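Bimstead Household Textiles Program
Progress report, second period
Prepared by: Hema Raju
For: Hjørdis Lindqvist, Vorkodari grants office
Date: 6/10/25

1. Status

The work is on schedule. The garment part of the study is in its final stage and the small textiles part has started. Spending is within the approved budget for the period, and no changes to the budget lines are requested. One item, the storage trial, has been moved to the next period for the reasons given in section 6.

2. Purpose of the work

The program sets out a folding standard for mixed clothing and small cloth or paper items handled on a flat table. The standard is meant for the Weldu donation centers, where incoming clothes are sorted, folded and shelved by whoever is on shift. At present each center folds in its own way, and stacks sent from one center to another are usually refolded on arrival. The agreed target is a single written method per item type, with a stated finished size and a short list of faults that send an item back to the table.

3. Work area

The work area has white tables set apart from each other, with shelving of bottled drinks behind them. Clothes waiting to be folded are kept on a separate table from the one used for folding. This layout was chosen at the start of the period and will be kept. In the first period a single table was used for both purposes, and folded items were regularly disturbed when the next one was pulled from the pile.

The folding table is to be cleared before each garment. Tape, tissues and similar supplies go on a side table. This rule was written into the working notes in August and is followed for garments. It has been applied less strictly to small items, and the next version of the notes will cover both.

4. Garments

T-shirts make up the largest share of the 200 items in the study plan and were taken first. The draft method has the shirt laid flat, the sides brought in, and the length then folded over to give a layered rectangle. Printed shirts follow the same steps as plain ones. An earlier draft asked for the print to finish face up, but this added a turn to the method and has been dropped. A flap may lie across the print while folding is under way, and this is not recorded as a fault.

The gray T-shirt with the cartoon print is one of the reference garments. It is useful because the graphic sits near the center and makes a crooked fold easy to spot. Corners are to be held and lifted so that the fabric clears the table before it is laid over. Dragging the fabric across the surface tends to leave creases in the under layer, and these show only when the stack is opened.

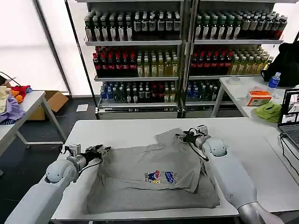

5. Small textiles and paper items

This part covers napkins, tissues and small cloths. The finished size is much smaller than for garments and the allowed error is smaller with it. Three points have been settled so far:

Items are picked up by a narrow pinch at the edge.
The item is set down flat before the hold is released.
A raised peak or crumple left after placing is pressed out before the next fold is made.

The third point is the least reliable. Thin white items hold a peak easily, and pressing one side flat often moves the slack to the other. Two ways of pressing are under comparison, one working from the pinched edge outward and one from the center.
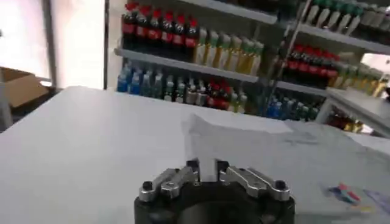 Results from the comparison are not complete enough to report. The first indication is that working from the edge gives a flatter item but takes longer, and the time limit in the draft standard may have to be raised for this group. A decision will be made when both ways have been tried on cloth as well as paper.

Small wrappers and packets are also to be kept off the folding surface for this group. They are close in size to the items being folded and can get caught under a corner.

6. Delays and open points

The storage trial was to use Prinik shelf bins. The supplier changed the bin depth after our order was placed, and the new depth does not match the finished shirt size in the draft. Replacement bins have been requested at the original depth. If they cannot be supplied, the shirt size will be revised – this would mean repeating part of the garment work, and we would ask for a short meeting before going ahead.

The wording for heavily creased garments is also open. The draft says to smooth by hand first, with no limit on how long.

7. Next period

Finish the pressing comparison and write up the small textiles method.
Extend the table rule in the working notes to small items.
Run the storage trial with 2 bin layouts.
Send the garment method to the Weldu centers for comment.

Expense sheets are attached separately.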